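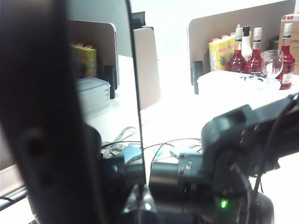 Figure 4-1. Wrist camera view with the near finger at left. Second arm at lower right, green LED lit.

4 Wrist camera and gripper: fitting, alignment and care

4.1 Scope

This section covers the wrist camera, the gripper fingers and the cable run on the two-arm Sulterar bench cell. Base mounting is in Section 3. Joint homing is in Section 5 and must be repeated after any work in 4.4.

The procedures apply to both arms. Work on one arm at a time and finish it, including the checks in 4.6, before starting the other. Allow 40 minutes per arm for a full fitting.

Cells shipped before November have the earlier camera bracket with slotted holes. The procedure is the same except where a step is marked "slotted bracket".

4.2 Tools and parts

Hex keys, 2 mm and 2.5 mm
Torque driver with 2.5 mm bit
Lint-free cloths and lens tissue
Isopropyl alcohol
Reusable cable ties
Printed focus target (supplied in the Pascual calibration sleeve)
Steel rule, 1 m
Camera bracket kit: bracket, 6 screws, 2 spare screws

Do not substitute longer screws in the bracket. The tapped holes are blind and a long screw will bottom out before the bracket is clamped.

4.3 Before starting

CAUTION: Arms are not braked when power is removed. Support the forearm by hand or on the parking block before switching off.

CAUTION: The fingertips are pointed. Keep them closed, with the tip guard on, whenever hands are near the wrist.

1. Run the Park command from the Gondow console and wait for both arms to stop.
2. Support the forearm of the arm to be worked on.
3. Switch off at the supply, then unplug the supply at the wall. Do not rely on the console stop.
4. Check that the green LED on the arm housing is out. If it stays lit with the supply unplugged, the arm is being fed through the data cable. Disconnect the data cable at the host end.
5. Tag the plug.
6. Clear enough of the table to lay out tools within reach and outside the path of the second arm.

Figure 4-1 shows an arm with power applied. No fastener on that arm may be loosened in this state.

4.4 Fitting the camera

1. Wipe the mounting face of the wrist with a dry cloth. Remove any old thread-locking residue from the holes.
2. Offer up the bracket with the cable exit facing the forearm.
3. Start all six screws by hand. Do not tighten.
4. Slotted bracket: slide the bracket fully toward the forearm before tightening.
5. Tighten the screws in a diagonal pattern, first to light contact and then to the value stamped on the bracket.
6. Place the camera in the bracket and close the clamp. The clamp screw is tight when the camera body can no longer be turned with two fingers.
7. Connect the camera cable. The connector is keyed and seats with a click.
8. Leave a service loop at the wrist large enough for the full range of wrist rotation. Turn the wrist by hand to both stops and confirm that the cable does not go taut at either one.
9. Tie the cable to the forearm at the two moulded lugs. Ties should be snug and still able to slide.

NOTE: The standard run follows the upper side of the arm. Cables tied along the underside will foul the motor housing when the elbow is folded.

4.5 Fingers

The fingers are handed. Each has its part number on the mounting flange.

1. Open the gripper by turning the manual drive. Do not pull on the fingers.
2. Remove the two screws holding the finger to be replaced.
3. Fit the new finger against the locating shoulder. There must be no gap at the shoulder.
4. Fit the screws and tighten alternately.
5. Close the gripper by the manual drive and look at the tips. They should meet along their full width. If one leads the other, loosen the finger that was replaced, re-seat it and repeat.

Polished fingers need more care in handling than the coated type. The inner face reflects the workspace into the camera, and in Figure 4-1 a yellow box, a lidded storage container and part of the partition can be made out in it. The host software will treat a reflection of this kind as scene content unless the finger region is masked (4.6, step 7).

Fit coated fingers where masking is not practical. Fingers may be mixed between arms but not on the same gripper.

4.6 Alignment and image check

Restore power only when all tools have been removed from the table and the tip guard is off.

1. Plug in and switch on. Wait for the green LED on the arm housing to show steady.
2. Open the camera page on the Gondow console and select the arm.
3. Set both arms to the Ready pose. With the bases at the standard spacing of 900 mm, each wrist camera should have a clear view across the table.
4. Confirm that a finger is visible at the side or bottom of the view. A near finger will be out of focus. This is normal and cannot be corrected with the lens ring.
5. Stand the focus target upright at the centre of the table. Turn the lens ring until the fine grid is resolved, then lock the ring.
6. Jog the arm through the full working volume at low speed. Watch for the camera cable entering the view. If it does, return to 4.4, step 8.
7. Open the Mask tab and draw the mask over the finger, including its full reflective face. Allow a margin of 17 pixels outside the finger outline. Save the mask under the serial number of the finger set.
8. Repeat step 7 with the gripper fully open and fully closed. The console stores the two masks and interpolates between them.

NOTE: A mask made for polished fingers will not fit coated fingers. Delete the old mask when changing type.

4.7 Motion blur

The wrist camera moves with the tool, so exposure time has to be set against the fastest wrist motion the cell will use. An exposure chosen with the arm standing still is usually too long.
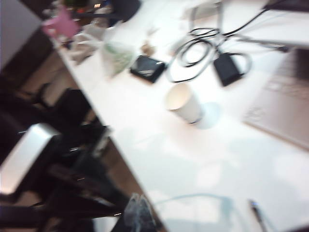

Figure 4-2. Wrist camera view with heavy motion blur. Paper cup near the middle of the desk; finger at bottom centre.

In Figure 4-2 the cup can still be picked out by its rim, but edges are soft throughout and no lettering could be read from any object. An image in this state may be enough for coarse approach. It must not be used for grasp planning or for calibration.

To set the exposure:

1. Place a plain cup and a printed label on open table, well away from cables.
2. Load the Sweep routine and set it to the maximum wrist speed permitted in the job.
3. Run the routine once with the default exposure and save the sequence.
4. Step through the saved images. If the label cannot be read in every image in which it faces the camera, shorten the exposure by one step and run again.
5. When the label is legible throughout, check overall brightness. If the image is too dark, add light at the table. Do not raise the gain above the marked limit.
6. Record exposure, gain and wrist speed on the cell card.

If the exposure cannot be shortened enough with the available light, lower the wrist speed limit in the job and repeat from step 2.

A white table top returns a good deal of light. Watch for washed-out patches near windows and under ceiling fixtures, and move the lamp before changing the camera settings. Container lids and glass can also produce bright spots that shift as the wrist turns.

4.8 Cables on the table

Loose cable inside the working area is the most frequent cause of aborted runs logged by the Sarnivside workshop. The fingertips are narrow enough to pass under a single strand and lift it.

Keep power adapters off the working surface where the layout permits. Where an adapter has to stay on the table, fix it down outside the reach envelope.
Coil surplus length and tie it. Do not leave open loops.
Route data and supply cables off the rear edge, with a clamp at the edge.
Lanyards, straps and charging leads count as cable for the purpose of this section.
After any change to the routing, repeat 4.6, step 6.

CAUTION: If a cable is caught in the gripper, press Stop and open the gripper by the manual drive. Do not jog the arm clear.

4.9 Routine care

Daily
Inspect the lens and clean it with lens tissue if marked.
Wipe both finger faces with a dry cloth.
Check that the camera clamp has not worked loose.

Weekly
Clean polished faces with isopropyl alcohol. Do not use abrasive pads or metal polish.
Check the bracket screws for movement against their paint marks.
Look along the cable at both lugs for flattening or exposed conductor.

After a collision
Remove and inspect the fingers. Discard any finger with a bent tip.
Check the bracket against the steel rule. A bent bracket must be replaced.
Repeat 4.6 in full, then Section 5.

4.10 Faults

No camera image, LED green
Reseat the camera connector at the wrist, then at the host. If the image returns only when the wrist is in one position, replace the cable.

No camera image, LED out
Check supply and fuse. See Section 7.

Image soft at all distances with the arm still
Lens ring unlocked or lens marked. Clean, then repeat 4.6, step 5.

Image sharp with the arm still and soft in motion
Exposure too long. See 4.7.

False detections along one side of the view
Mask missing, or made for another finger set. See 4.6, step 7.

Objects offset to one side by the same amount at every pose
Camera has turned in its clamp. Repeat 4.4, step 6, and 4.6.

Tips do not meet
Finger not against the shoulder, or bent. See 4.5.

Section 4 prepared by Sabine Fuchs. Checked by Lutfa Barua. Issued February 7, 2026. Replaces all earlier issues of this section.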